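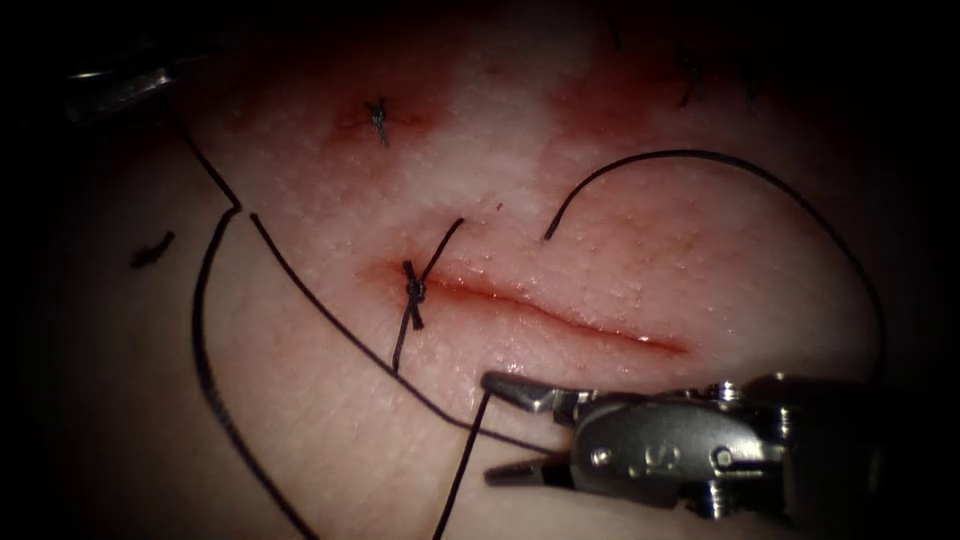 ## Pre-run checks, needle driver comparison (Drureo vs Ruvier jaws)

Filled in by Valdis Rätsep, April, bench in the Sakalauskas room. Tick, then comment. Comments are the useful bit, so please write plenty!

**Power and stops**

- [x] E-stop pressed and released on both arms. *Clean stop each time, no drift on release.*
- [x] Cables clear of the arm bases. *Rerouted one that was rubbing on the clamp.*
- [x] Controller firmware matches on both arms. *Build 151, left and right.*

**Instruments**

- [x] Jaws open and close through full travel. *Lovely smooth action on the Drureo set. The Ruvier jaws have a slight notch near closed — you feel it at the handles more than you see it.*
- [x] Pivot pins and small screws seated.
- [x] Wrist cables not frayed. *Checked under the lamp with the magnifier.*
- [ ] Jaw serrations free of thread fibre. *Ruvier needed a second brush. Left open until I've looked again.*
- [x] Grip force limit set. *800 on the Drerau scale for both sets, so the comparison is fair.*

**Cameras**

- [x] Fixed camera focused on the middle of the pad. *Dark corners are fine. What we need is the incision and the knots.*
- [x] Wrist camera focused at jaw-tip distance. *This is the one I'm really excited about. You can make out the twist in the braid!*
- [ ] Exposure matched between the two. *Wrist view runs much brighter and the pad goes nearly white on one side. Try one step down.*

**Pad and sharps**

- [x] Pad fixed flat at all four corners.
- [x] Needle position called out before either arm moves.
- [ ] Loose thread and debris cleared. *Not good enough. Tweezers and a lint-free wipe between knots, please.*
- [x] Sharps pot open and within reach.

## Checks during the run

- [x] Thread held without slipping from the jaws. *Pass on both sets at this force, which pleased me no end.*
- [x] Tips kept apart while a knot is being tightened. *One warning from the controller, cleared and logged.*
- [ ] Tails trimmed to an even length. *Varies a lot. I think that's me and my cutting angle, not the gripper.*
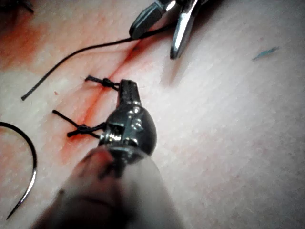
*Wrist camera: two knots on the incision, jaw tip beside the upper one, needle at lower left.*

## Follow-up

- Repeat with the force limit lowered, same pad type, same thread.
- Ask Drerau whether the notch on the Ruvier jaws can be tuned out in the controller — I'd love to keep them in the running, the tip shape is a joy for small loops.
- Save both camera feeds under the same run number.

Result: **pass with 2 repeats**, serration check and exposure match. V.R.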